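Florante Samonte
Reading project, spring report

For this project I read Plellance, a novel by Wakana Minami, and kept a log of how the narrator changes over its 806 pages. The book follows a ferry clerk named Liao, who goes back to the town of Tametmont to sell her mother's house and stays 4 years.

I read 60 pages a week and finished in May. The first 200 pages are slow — mostly letters and train rides — and I nearly switched books.

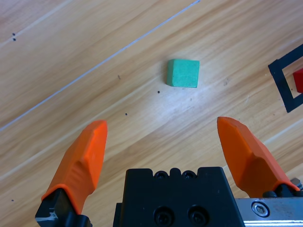
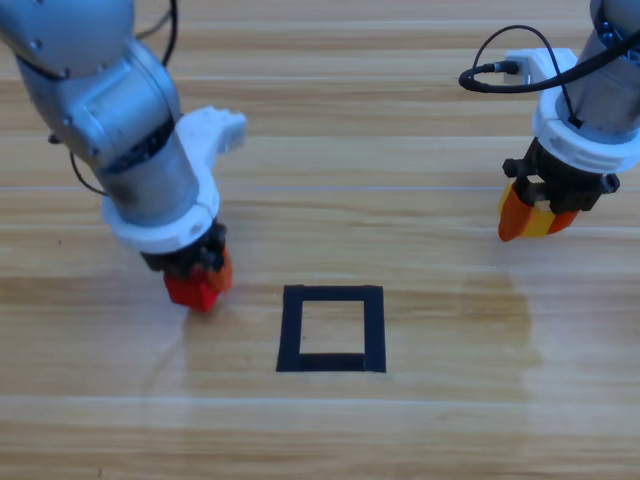 Student Work: Literature

Liao tells the early chapters in the past tense. After the house is sold she moves to the present tense, and her sentences get shorter. I marked each shift in my log. Most of them come right after a visit from her brother.

My first draft argued that Liao lies to the reader. I now think she leaves things out, mainly about the sale. The log is attached as an appendix.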